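Kekcombe Workshop List, January
Posted by Gwenaël Mallet, Wednesday

Rosine Lefèvre wrote:
> The second gripper closes unevenly. The left side arrives
> first and the finger flexes before the right side makes
> contact. Is that the print or the linkage? I don't want to
> reprint the body if a shim will do it.

It's the linkage. I measured the bodies on the Skernik plans and both are within tolerance. The pivot holes on the second one were drilled by hand and one is oversize, which gives up to 2 mm of play at the tip. Fit a bushing and leave the body alone.

Check the trigger spring too. The plans call for 14 coils and the packet from Charpentier has 13. I'd still use them, but put the same spring in both units or they will feel different in the hand.
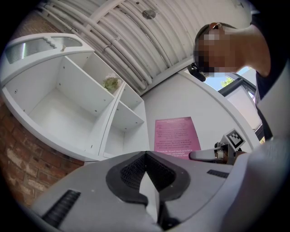
Tighten the marker bracket last, with the jaw fully closed. If the marker shifts after calibration, the whole run has to be repeated. I use a drop of medium threadlocker on each of the 4 screws and leave it overnight.

Brernura has the bushings in brass and in nylon. Get nylon. The brass ones bind once the pin picks up any dust.

Gwenaël

Kekcombe Workshop List | Contact the list owner | Back to top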